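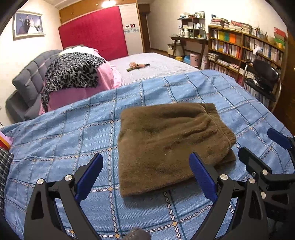 Figure 4. Folded brown fleece towel on a plaid bedspread.

6 min read

3.2 Drying and storage of household textiles

Households in the Skomwood sample were asked where clean towels were kept between uses and how long they were left to dry after washing. The survey form listed closets, open shelves, beds and chairs, with a blank line for other places. Of the 3147 forms sent out, 2606 came back complete. The rest were left out of the analysis.

Plush fabrics such as fleece (Figure 4) were treated as a separate group from flat-woven cotton. Their raised surface traps air and also holds lint, so the two groups were weighed on different schedules. Cotton pieces were weighed every 30 minutes. Fleece pieces were weighed every 90 minutes, following the method Toprak used in the Sikska pilot. Weighing stopped when two readings in a row matched.

Folding mattered more than we had expected. Towels folded while still slightly damp kept a musty smell longer than those left open on a rack, and the difference was largest in homes without a heated bathroom. Room temperature had a weaker effect. We did not record outdoor humidity in the Pal district before September - the loggers arrived late - and results from that district should be read with care.

Respondents often used the bed as a place to fold and sort laundry before putting it away. Recep Toprak noted the same habit in the pilot interviews, where people said it saved a trip to the kitchen table. Bedspreads were therefore added to the list of contact surfaces for the lint counts in Section 3.3. Detergent type was not controlled, although most homes in Milline reported using a liquid product.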